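Sekdale 2 Countertop Water Filter
Section 4: Descaling and Filter Care

Revised Oct 22, 2022

Read this section before you descale the unit for the first time. Descaling clears the hard white deposits that tap water leaves in the tank and the outlet tube. It does not clean the filter cartridge, and the cartridge must be out of the unit the whole time.

4.1 When to descale

The DESCALE light comes on after the unit has dispensed 70 gallons. If you live in a hard water area, you may notice a slower flow or a flat taste before then. You can descale at any time without waiting for the light.

If the unit has been stored with water in the tank, descale it before you use it again.

4.2 What you need

Descaling powder, one sachet (supplied, or sold as Skanell D)
A bowl that holds at least two quarts
A soft cloth
The small brush from the accessory bag

CAUTION: Do not use vinegar. It can harden the outlet seal, and seal damage caused by vinegar is not covered by the warranty.

CAUTION: Do not use water hotter than 94°F in the tank.

4.3 Removing the cartridge

1. Switch the unit off and unplug it.
2. Lift the lid straight up. Do not twist it.
3. Turn the cartridge to the left until the two arrows line up, then pull it out.
4. Stand the cartridge upright in a glass of clean cold water. A cartridge that dries out will need to be primed again (see Section 3).

Note: A little black dust in the glass is carbon from the cartridge. It is harmless and can be poured away.

4.4 Running the descaler

1. Fill the tank to the MAX line with lukewarm water.
2. Add the full sachet and stir with a plastic or wooden spoon until the powder is gone.
3. Close the lid, plug the unit in and place the bowl under the outlet.
4. Hold CLEAN for three seconds. The light flashes and the pump starts.
5. The pump runs for a short time, rests, and starts again. The full cycle takes around 40 minutes. Do not open the lid while the light is flashing.
6. When the light goes steady, empty the bowl into the sink.

If the light changes to red during the cycle, the bowl is probably pressed against the outlet. Move it down or to the side, then press CLEAN once to continue.

4.5 Rinsing

1. Pour out any liquid left in the tank and wipe the inside with the cloth.
2. Fill to the MAX line with fresh cold water.
3. Press RINSE and let the whole tank run through into the bowl.
4. Repeat steps 2 and 3 once more.
5. Brush the outlet lightly and wipe it dry.
6. Put the cartridge back and turn it to the right until it clicks.

The first mug of water drawn after the cartridge goes back in should be poured away. Draw a second and taste it. If it is sour, take the cartridge out again and repeat the rinse.
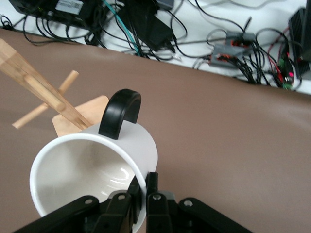 Two rinses were never enough for me, writes Emiko Minami. Our water is very hard and the second tank still had a sharp taste, so I run three, and I leave the lid off for an hour afterward before the cartridge goes back in. I also had the red light twice with a deep bowl. A shallow baking dish worked fine.

A third rinse does no harm to the unit. If you leave the lid off, unplug the unit first and keep the tank covered with a clean cloth.

4.6 Resetting the light

Hold RINSE and CLEAN together until the unit beeps twice. The gallon counter returns to zero. If you skip this step, the DESCALE light will stay on even though the tank is clean.

The filter counter is separate and is not changed by this reset. Replace the cartridge after 1,000 refills of the tank or when the FILTER light comes on. Use Maruyama cartridges marked S2. The older Osau type looks the same but has a shorter collar and will leak.

4.7 If the flow is still slow

Check that the cartridge has clicked into place.
Check the outlet tube for a kink behind the tank.
Soak the outlet cap overnight in a cup of water with a pinch of descaling powder, then rinse it well.
If none of these helps, run the full cycle again with a new sachet. Do not use two sachets at once.

Continue to Section 5 for storage and moving the unit.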